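Clindeck Forum > Type & Layout > Is Pană worth paying for?

mossyinkwell
I'm laying out a 31 page zine in Clindeck and I've got my heart set on Pană for the headlines. It's so pretty! But the full family costs more than my printing, ugh. Would you just buy the bold?

plarkard_fan
Just the bold, yep. I did a whole poster series for a coffee place in Wusville with one weight and it looked great. Set it big and let it breathe.

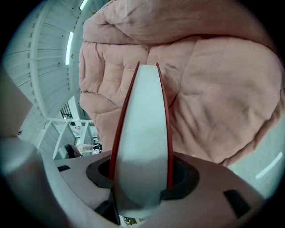
3 min read · 14 replies

gridgoblin
Gonna disagree. One weight is fine on a poster, but on a zine you'll want a light for captions by page four. I'd use Plarkard, all three weights come in the basic pack.

plarkard_fan
Captions should be in the body font anyway?? And I say this as someone with Plarkard in my user name, it's way too wide for headlines.

gridgoblin
Tighten the tracking then.

mossyinkwell
Tried Plarkard last night and my longest headline ran to a third line :( Leaning bold Pană. Does the basic license cover 2000 copies?

tallserif
Mine did, but check yours, they changed it in November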